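15 July 2022
By Dilwyn Owen

Household and shop-floor chores by machine: frequently asked questions

Which chores can a machine finish on its own today?

Floor vacuuming, within limits. Washing and drying of clothes once someone has loaded the drum. Dishwashing on the same terms. These are jobs where the machine was built around the chore and the hard part, picking things up and deciding where they go, was left to a person. Lawn mowing belongs on the list if the yard has a boundary wire and no toys in it.

Which chores are close?

Moving cartons of known size from a pallet to a conveyor. Moving totes between fixed shelves. Loading a machine tool with identical blanks. All of these are sold as working products. They work because the parts are the same every time and arrive in the same place, or near enough for a camera to make up the difference.

Which are not close?

Folding mixed laundry at a useful speed. Clearing a table after a meal. Emptying a basket of assorted kitchen goods and putting each item away. Making a bed. Single demonstrations of most of these exist. A demonstration shows that the task can be done once, under conditions the developer chose.

How do you decide whether a machine "can do" a chore?

We use a plain test. The machine gets 40 attempts at the chore, with the items rearranged by a person before each one. An attempt counts if the chore is finished without help and nothing is broken or dropped. We report the number of successes and the total time. We do not give partial credit, and an attempt stopped by the operator is a failure.

What result would count as good enough?

It depends on the cost of a failure. A dropped sponge costs nothing. A dropped jar costs a cleanup and possibly a cut hand. For home use we set the line at 38 of 40, which still means 2 interventions per batch. A shop floor would want better than that. A line handling 500 items in a shift at the same rate would call a worker over 25 times.

How did the Putovance arm do?

It did well on single items set on a bare mat and poorly on anything stacked. Putovance supplied the arm with a two-finger gripper and a wrist camera. We have not published the basket figures. The August retest uses new software and we want both sets in one table.

And Drukano?

Drukano sells a suction picker for small warehouses. It is fast on boxes and flat lids. It cannot hold anything with slots or holes in it, which rules out a large share of kitchen storage goods. The company says so in its own manual, to its credit.

Why is a basket harder than a shelf?

A shelf is open at the front and its contents usually stand side by side. A basket has walls on every side, so the gripper has to come in from above, and its contents lean on each other. Pull one item and two others shift. The plan made a second ago is then out of date.

Why do you keep mentioning plastic?

Household plastic causes trouble for depth cameras. Clear walls let the light pass through or bounce it off at an angle, and the depth map comes back with a hole or with the distance of whatever is behind. Perforated walls are a second problem. The camera gets readings from the wall and from the thing behind it in alternation, and the software has to decide which points belong to which object. White on white removes most of the color cues that might have helped. 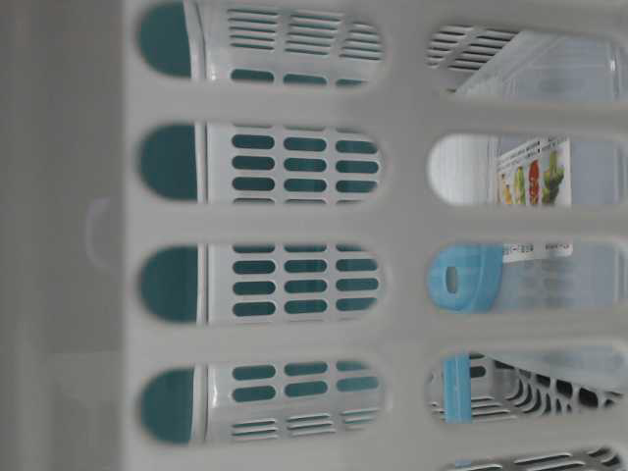

Storage containers seen through the side of a basket. The one on the left is slotted, with a teal interior; the one on the right is clear and carries a printed label.

Would a second camera fix it?

It helps. A side view gives an edge the overhead view misses, provided the basket wall has openings. It also adds calibration work, and every opening shows only a piece of the object behind it. The software must join the pieces. People do this without effort. Current systems do it unevenly.

Can the machine read labels to identify items?

Sometimes. A sharp, flat label facing the camera is readable. A label behind a bar, or a little out of focus, is usually good for its pictures and colors only. Pictures can also mislead: a container with vegetables printed on it may be sorted as food by a model trained on grocery photos. We log this as a sorting error, separate from a grasp failure.

Should I wait before buying anything?

If you want a vacuum, no. If you want an arm to put the kitchen in order, yes. Nothing we have tested could be left alone with that job.

What is Gumdale?

Gumdale is the name of our test kitchen. Its counters and drawers are standard sizes. Hadgu is the scoring program and has nothing to do with the robots themselves.

Can I send in a chore for testing?

Yes. Give the items, the starting arrangement, the finished arrangement, and how long the job takes you by hand. Chores involving heat, blades or pets are not accepted at present.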